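The Bear in the Bread Bag

I never meant to collect teddy bears. I collected tin buses, badly, until a Sunday in June when I stopped at the Prurnton market for a coffee and saw an ear sticking out of a bread bag. One ear, worn down to the weave, with a bit of gold mohair still hanging on in the fold. I put my coffee down on somebody's record crate and forgot it there.

The seller wanted a silly price, and I paid it. (My husband has read this far and would like you to know he thinks it was sillier than I'm letting on.) Inside the bag was a 14-inch bear with long arms, a proper hump and a nose stitched by someone in a hurry. No button, no foot label. What he did have was a scrap of tape sewn into his side seam with the number 1514 on it, and that was that, I was hooked!

If you hang around old bear people long enough, you'll hear the name Plakitz. It was a small workshop that made jointed bears between the wars, and its bears turn up so seldom that most of us learn them from bad photocopies. Plakitz bears have numbers in the seam. They also have narrow feet, and mine has big flat slippers of feet, so I spent a whole winter going back and forth. Was he a Plakitz? Was he a Skaltton, which copied everybody? Could he have had his feet replaced by a loving aunt?

In the end I wrote to Ionuț Sima, who mends bears and owns the only other numbered one I'd heard of, 3504. He wrote back six pages by hand. The gist was: leave the feet alone, stop brushing him, and look at the stuffing. So I unpicked eight stitches in the back seam with a sewing needle, holding my breath the entire time, and there it was, fine wood wool packed tight in the body and something much softer, kapok I think, in the paws. Ionuț says Skaltton never bothered with kapok. I have read that line in his letter more often than I'd like to admit.
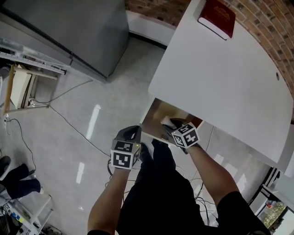

Closing him up took me longer than opening him. I used waxed linen thread and went back through the old holes, one at a time, and you'd have to know where to look to find it now. The growler is still silent. I could have it replaced, and Erraji sells a nice one that fits, but then he'd have a stranger's voice, and I can't quite get used to the idea.

He sits on the bookcase, out of the sun, next to the tin buses. Ionuț is bringing 3504 over next month so we can put the two of them side by side and compare feet. I've already cleared off the dining table.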